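Cup Storage for a Shared Workshop Table
Project report, second term

Our brief for this term was to pick one small everyday problem in a room we use and improve it with things we could buy or make cheaply. I chose paper cups. It sounds like a tiny subject, and it is, but I had a great time with it and ended up with far more notes than I could use!

The student workshop goes through a lot of cups. We drink from them, mix glue in them, sort screws into them and stand brushes in them. When I started, they lived in their plastic sleeve on top of the drawers, and the sleeve was usually torn down one side. Cups rolled out, people put used ones back with the clean ones, and the last few were always crushed. I wanted to find out whether an upright holder on the table would work better, and what kind.

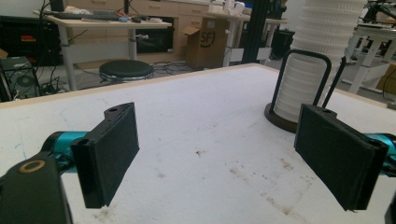 By Mehwish Kiani
February 15, 2025

What I tried

I compared three ways of keeping cups within reach. The first was the torn sleeve, left exactly as it was, so that I had something to compare against. The second was a shoebox with a slot cut in the lid. The third was the wire holder on the white table, with its round brown wooden base and a looped handle at the side. The cups go in as one tall stack and the wire keeps them from leaning.

Each one got 5 days in the room. I asked everybody who came in to use the cups as they normally would and to write a line in the notebook if something annoyed them. Demetrio Lozano and Weidong Mao wrote the most, and their comments are the reason this report has a section on handles.

The sleeve

Not much to say. It did what it had done all year. Weidong wrote "had to chase one under the desk" and drew an arrow.

The shoebox

I was really fond of the shoebox idea, and it was the worst of the three. The slot was 90 mm wide, which let a cup through only if you pulled it perfectly straight. Most people don't. By the second day the lid had been taken off and the box was just a box with cups lying in it. I still think a better slot could work, maybe with rounded corners, but I ran out of cardboard I was willing to ruin.

The wire holder

Everyone liked this one right away. You can see at a glance how many cups are left, and the whole thing can be carried to another table without unloading it. That's where the handle comes in. Demetrio pointed out that people grabbed the stack itself when there was no handle facing them, and then the top half came away in their hand. Turning the loop toward the room fixed most of it. A handle on both sides would be even better!

I also learned something about height. A very tall stack looks impressive, but it is harder to take a single cup from, and two or three tend to come off together. Hugo Quintana, who supervised the project, suggested that I write a fill line into the instructions and let people keep the spare cups in the drawers.

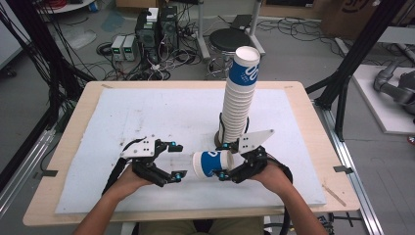 One cup held on its side in front of the stack.

Cups lying down

The blue band on the cups turned out to be useful, which I hadn't expected. With a cup on its side it gives you a quick line to look at when you want to know which way it is pointing. I used it for the part of the project about putting cups back. A clean cup that goes back onto a stack has to be turned upright and lined up with the others, and doing that neatly takes more care than pulling one off. In the notebook people mostly admitted to dropping it on top and hoping.

My advice is to keep returns out of the holder completely. Nicanor Figueroa put a second container next to it for cups that had been taken but not used, and I would like to make that a proper part of the design.

Costs

The holder was the only thing I bought. The shoebox was free. I had budgeted for wood to build my own base and didn't need it, so that money is still there for the next version.

Next steps

In June I want to build a holder with two handles and a painted fill line, and try it in the kitchen as well, where the counter is smaller and people are in more of a hurry. Weidong has offered to help with bending the wire. The notebook stays on the table until then, so please keep writing in it.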